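Folding Laundry on a Table: Shirts, Towels and the Odd Shapes

Household tips / Laundry
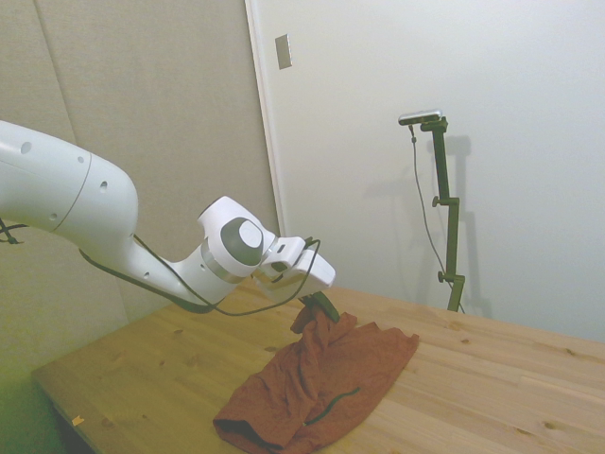 Most folding problems start before the first fold. People take a warm heap out of the dryer, drop it on the bed and try to fold it there, and the bed gives under their hands so nothing lies flat. A table is better. It should be clean, dry and high enough that you don't stoop. Bare wood works fine, and you don't need a pad or a cloth on top. If a piece comes to you in a heap, like the rust-brown one on the pine table, don't try to smooth it from the middle. Find one corner, pinch it and lift until the cloth starts to fall away under it. A stripe or seam running through the fabric is useful too, as it tells you which way the piece is turned once you have some of it off the table. Follow it with your fingers until you reach an edge you know.

Before you start

Wipe the table and let it dry. Crumbs and drops of coffee end up on the white things first. Run your palm over older wood to check for splinters, particularly along the joints between planks, where a knit can catch. If you find a rough spot, a small piece of fine sandpaper takes care of it in a minute. Go with the grain and wipe away the dust.

Sort the load into 3 piles: flat things (towels, pillowcases, napkins), tops, and everything else. Fold the flat things first. They go fast and clear most of the space.

Take out anything still damp. Waistbands, pockets and thick hems are the places to feel. A towel that is dry in the middle and damp at the hem will smell by the weekend if you put it in a closed cupboard.

Getting a crumpled piece flat

1. Lift it by one corner and let it hang for a moment.
2. Slide your other hand along the edge to the next corner.
3. Hold both corners and give the piece one good shake.
4. Lay the far edge down first and bring the rest toward you.
5. Smooth from the center out with the side of your hand.

With a shirt, use the shoulder seams in place of corners. If you can't find them, look for the collar label and work outward from there. Check whether the shirt is inside out before you lay it down. It is easier to turn while it is hanging from your hands.

Wrinkles that stay after the shake can usually be pulled out if the cloth is still a little warm. Take hold of the hem on both sides and pull gently, then do the same from top to bottom. Don't do this with wool or loose knits.

Towels

Hand towels: fold in half the long way, then in thirds. Put them on the shelf with the rounded fold facing out. You can take one without disturbing the rest, and the shelf looks neater even if the edges don't match.

Bath towels: fold in half across the width, then in half again, then in thirds. If your shelf is shallow, measure it before you decide. Ours is in an old linen closet from Tremblay and takes a towel folded to 30 centimeters, with the door just closing. One more layer and it won't.

Kitchen towels: the same as hand towels, or rolled if they live in a drawer. Keep the stained ones in a separate stack for floors and spills. I use the dark ones for this and the light ones for drying glasses.

T-shirts and other tops

Lay the shirt face down. Bring one side in to the middle of the shoulder, turn the sleeve back so it lies along the fold, and repeat on the other side. Fold the bottom hem up to just short of the collar, then fold in half. For a drawer, fold once more and stand the shirts on edge.

Long sleeves are folded the same way, but lay the sleeve straight down along the side and don't double it back unless it hangs past the hem.

Button shirts should have the top button and one in the middle done up. The others can stay open.

Hems and seams that curl

Some hems flip up after every wash. Before folding, turn the hem down and press it hard against the table with your palm, then put that shirt at the bottom of the stack. The weight does more than you would expect overnight. If the hem still curls, iron it on the wrong side with a little steam.

A hem that has come loose should go in the mending basket right away. Thirty seconds with a needle now saves redoing the whole edge after it has been through the machine again. For brown and rust shades, hold the thread against the cloth in daylight before you cut it. The number I keep for my own brown things is 787 on the Galine card, slightly darker than it looks on the spool.

Small habits that help

Empty the dryer as soon as it stops. If you can't, take out the shirts at least and lay them over a chair back.

Fold each load before you start the next one. Two loads on one table turn into a single heap very quickly.

Put the newly washed towels at the bottom of the stack and take from the top, so they all get the same wear.

Carry folded stacks on your forearm with the other hand on top. A basket is fine for towels, but shirts slide around in it and have to be done over.

See also: Getting candle wax out of a tablecloth / Oiling a pine table / Storing winter blankets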